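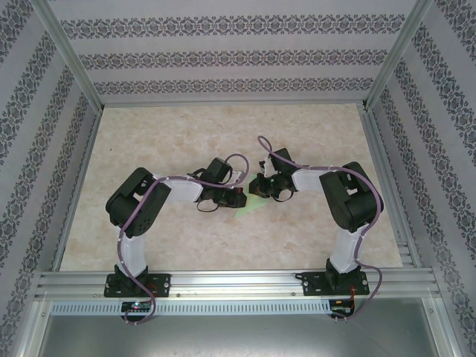

Two arms on one rail, with purple cables.

Ona Mockus read the letter from the patent office three times before she took off her coat. Her application for Wellari, the small program that reminded her father to drink water, was refused. Someone had filed the same idea in July, 50 days before her.

"The same idea, or the same claims?" asked Odair Moura. He was her attorney, and he always spoke slowly on the phone.

"I don't know the difference."

"Then sit down, please. I will explain it, and I will not charge you for this."

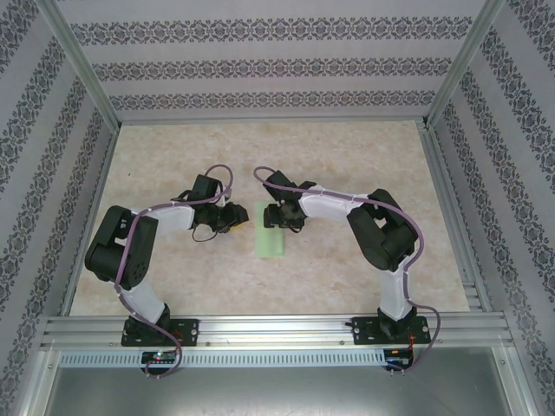 She sat. The other paper belonged to a company with the name Howlader, and it had 529 paragraphs. Odair had read all of them on the train. In none of them did the program wait for an answer from the person.

"Yours waits," he said.

Ona thought about her father, who answered every reminder aloud, with "thank you, miss."

"Yes," she said. "It waits as long as he needs."

"Good. Write this down for me, in your own words. We have six weeks."

She looked for a pen.

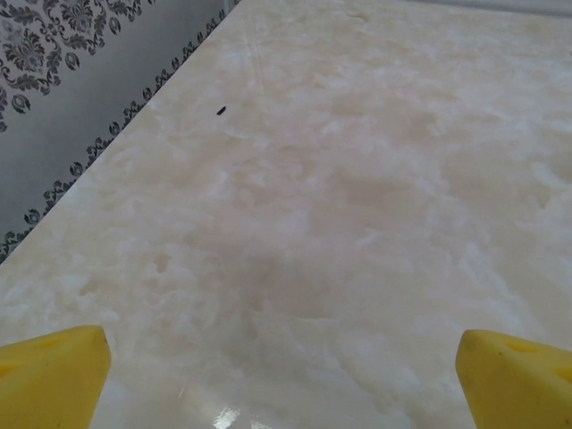

Pale, cloudy marble.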